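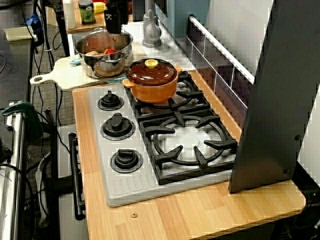
Fuge zwischen Arbeitsplatte und Kochfeld neu abdichten

Suchbegriff eingeben Suchen

Stokus
Massivholzplatte, stabverleimt, 42 mm stark, geölt. Am Ausschnitt für das Gaskochfeld löst sich das alte Dichtband, die Schnittkante ist an einer Stelle dunkel verfärbt. Reicht Silikon von oben oder muss das Kochfeld raus? Und womit die Kante behandeln?

Eduard Holub
Kochfeld ausbauen. Silikon von oben haftet auf geöltem Holz schlecht und lässt sich später kaum rückstandsfrei entfernen. Gasanschluss nur vom Fachbetrieb lösen und danach auf Dichtheit prüfen lassen. Schnittkante mit Körnung 120 schleifen, trocknen lassen, dann 2 Anstriche Zweikomponentenlack, dazwischen 16 Stunden Pause. Neues Dichtband umlaufend unter den Rand kleben, Stoß nicht in die Ecke legen. Klammern gleichmäßig über Kreuz anziehen.

Ruchti
Hab bei mir Silikon genommen, hält seit Mai.

Drurholm
Ergänzung zu Eduard: Verfärbung vorher mit dem Schraubendreher prüfen. Ist das Holz weich, hilft Lack nichts mehr. Öl an der Schnittkante vollständig abschleifen, sonst blättert der Lack ab.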